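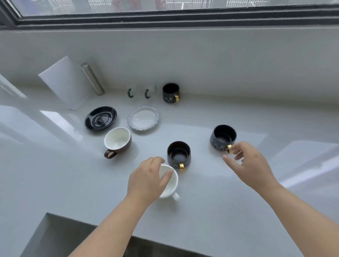

Grażyna Tomaszewski asked whether you can keep a sourdough starter going if you only bake once a month, or whether she'd be better off binning it and buying yeast like a normal person.

Kitchen > Bread > Starters > Keeping one when you hardly bake

Keeping a starter when you hardly bake
Jan 11, 2023 | Posted by Wilus
Print this page | E-mail to a friend

You can, Grażyna, and please don't bin it! I went nearly all of last winter baking one loaf a month (new job, long drives, no energy) and mine came through perfectly well. It looked dreadful, mind you, all grey on top and smelling of nail varnish, but it came back. My way of doing it is pretty lazy, so if you like spreadsheets and thermometers you may want a different page.

Make it stiff first

A runny starter eats through its flour quickly and then sits there going sour. A stiff one takes much longer. So before you put it away, take a spoonful of lively starter, say 14 grams, and mix it with 126 grams of strong white flour and half that weight of water. It'll feel like a dry little dough and you'll think you've got it wrong. Keep squashing until there's no loose flour left in the bowl. I end up using my hands and then picking bits off my wedding ring for the rest of the evening.

Pop it in a clean jar with the lid resting on, not screwed down. Leave it out for a couple of hours to get going, then put it at the back of the fridge.

Then leave it alone

I mean it. The first time I did this I kept opening the jar to have a look, and all I did was let it dry out. Four weeks is no trouble. I once left one from the end of January until April and it still woke up, though I had to feed it for five days before I'd have trusted it with a loaf.

If there's dark liquid on top, pour it off or stir it in, whichever you prefer. I pour. Pink or orange streaks, or anything fuzzy, and the whole lot goes in the bin, jar contents and all. Don't try to scrape round it.

Waking it up

Start two days before you want to bake. In the evening, cut a bit out of the middle of the lump, where it's softest, and mix it with equal weights of flour and lukewarm water. Next morning throw most of that away (or make crumpets, they're lovely) and feed it again. Do the same in the evening. By the following morning it should be doubling and full of bubbles. If it's sulking, give it another feed and bake a day late. My kitchen is cold, so I sulk along with it and put the jar in the oven with just the light on.

When it's ready, save a spoonful for the next stiff lump BEFORE you make the dough. I've forgotten twice. The second time I had to ring my sister and ask for some of hers, and she hasn't let it go yet.

For one ordinary loaf I use 186 grams of the woken-up starter and 322 grams of water, with enough flour to make a soft dough and two teaspoons of salt. Wholemeal drinks more, so add a splash if you're using it.

One more thing, Grażyna: you mentioned yours was rye. Rye goes very sour in the fridge, so I'd give it an extra feed with white flour on the way back up.

Print this page | E-mail to a friend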